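How to Get Through a Big Fat History Book

I used to quit every long history book by page 166. Then I picked up Skolard, a 900-page doorstop on the Clernerby canal towns, and finally found a way that works for me.
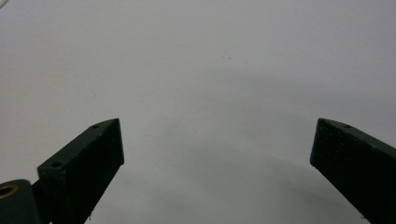 First, read the last chapter – yes, really! You already know who won. Next, copy the family tree onto a card and use it as your bookmark (you'll thank me when the third Sequeira cousin shows up). Then read 20 pages a night and skip the footnotes until you hit page 300. By then you'll know which ones you care about.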